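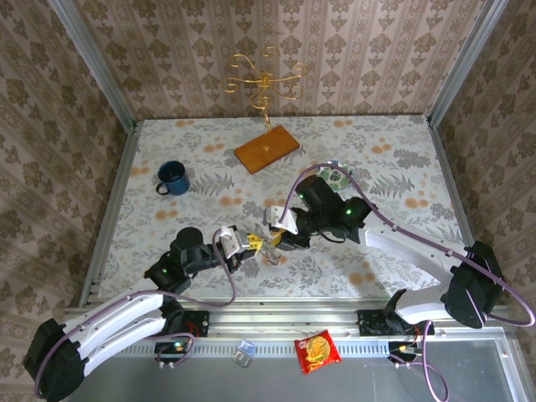 The fern-print tablecloth and damask wallpaper at Skakcombe.

The owner of Skakcombe papered the back room before she bought anything to put in it. "I wanted brown and beige, something my grandmother would have picked," she says. The paper came from Lerholm, nearly 300 miles away, and cost more than the table.

The cloth was cheaper. She found it at the Rosel market and liked the gray-green leaves, though the peach spots took some getting used to. "My sister says they look like tea stains. I've stopped hearing it."

We talked mostly about small things, and where they go at the end of the day. Keys are her main complaint.
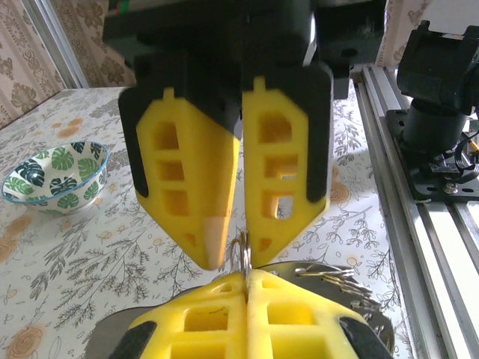
She used to drop them in her coat pocket and spend the morning looking for the right coat. Now anything on a ring has to be hung up before supper. "If it has a loop, it has a place," she says. Thin, fiddly items are harder. Wire tangles, and it slides under whatever is lying next to it.
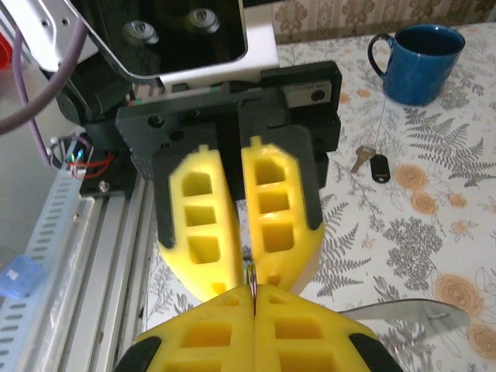 Her rule for knives is simpler: they go back to the kitchen the same evening. She admits she breaks it about as often as everyone else in the house.

The jewelry stand, a gold wire tree on a wooden base, is her favorite. She paid 2 dollars for it and turned down an offer of 100 from a dealer at Wallner. "Where would I hang things?"

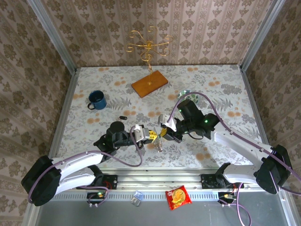
What comes next

In April she plans to put up a shelf for the mugs. The wallpaper stays.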